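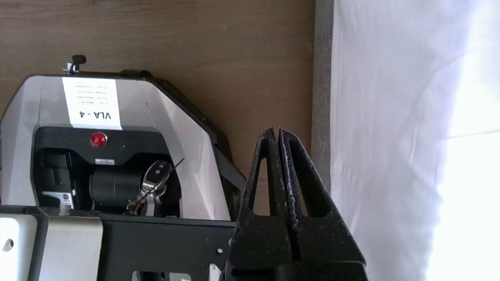 4.2 Collection of Demonstrations

All demonstrations were recorded by teleoperation. The operator moved the arm with a handheld leader device while watching the task directly, and the policy later received only the camera streams and the joint readings. We did not script the motions. Operators were told the goal of each task in one sentence and were free to reach it in any way they liked.

The final set holds 458 demonstrations. Each task was recorded in blocks of 30, and between blocks the operator changed the starting pose of the arm and moved the loose objects by hand. Fixed items, such as furniture and wall fittings, stayed where they were. Maham Shaikh and Hnat Stasiv recorded most of the blocks. Tahira Malik checked every file for dropped images and gaps in the joint log.

Figure 3. Views from two tasks. Top: wrist camera, with the gripper beside a key cutting machine that holds a car key fob. The picture is upside down because of how the camera is mounted, and we left it that way for training. Bottom: head camera, with the gripper near a remote control under a round bedside table. 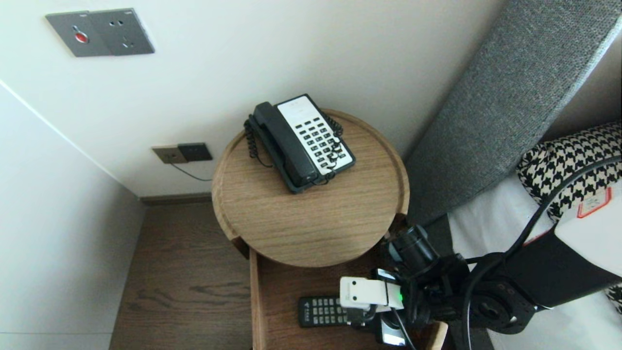
The tasks differ mainly in how much room the fingers have. Reaching under a tabletop limits the angles from which the wrist can come in, and early operators often bumped the rim on the way out. We kept these episodes when the object was still brought to its goal, and dropped them otherwise. In total 63 recordings were dropped and are not part of the count given above.

Small parts such as key rings caused a different problem. They shift when touched, so two episodes with the same start can end quite differently. We added 5 extra blocks for tasks of this type, all recorded in March with the Kotolance controller. The effect of these blocks on success rate is reported in Section 5.1.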